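Speaker notes: Training Manipulation Policies in Simulated Homes
Cenitz Laboratory, session on learning from synthetic data

Opening (title on screen). Thank the chair. State that the work was carried out at Cenitz with household models supplied by Ronavley. Questions will be taken at the end. Please keep to the time; the session closes at noon.

The question we set out to answer is narrow. When a policy is trained only in simulation, how much does the variety of rooms matter compared with the variety of objects? Earlier work in our group changed both at once, and the two effects could not be told apart. The Coketti study holds one fixed while the other changes.

Describe the setup. The task set has 16 pick-and-place tasks. Each policy receives 1,000 training episodes, whatever the condition. The object-variety condition uses a single room with many objects. The room-variety condition uses many rooms with a small, fixed group of objects. Both are tested in rooms and with objects that were held out. Pause before changing the slide.

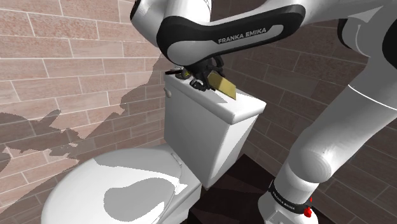 Room variety in our study covers layout, surface material and lighting. Rooms are produced by Phí, our scene generator, which places the arm beside a work surface and then draws a light direction at random. The work surface need not be a table, and the bathroom layouts use the toilet tank lid. Direct the audience to the shadows in this render. The large one on the tiled wall and the pointed one on the lid below the yellow block both come from a strong directional light, and a policy that has seen only soft, even lighting tends to treat such edges as object boundaries. The two walls also differ greatly in brightness within one view. Speak slowly here, as the discussion of failures depends on this point.

Results. On held-out rooms, the room-variety policy completed 73 percent of trials. The object-variety policy was clearly lower, and the gap was widest under hard light. On held-out objects in a familiar room, the order was reversed, though by a smaller margin. Each condition was repeated with 3 random seeds. Refer to the chart for the spread between seeds and do not read out the individual values.

Limits. All trials reported today were run in simulation. Transfer to a physical arm is planned for December and no claim should be made about it. If asked about contact modeling, say that friction values were held constant throughout.

Next slide: release of the scene files and the evaluation code. Mention that access requests go through the Cenitz data office.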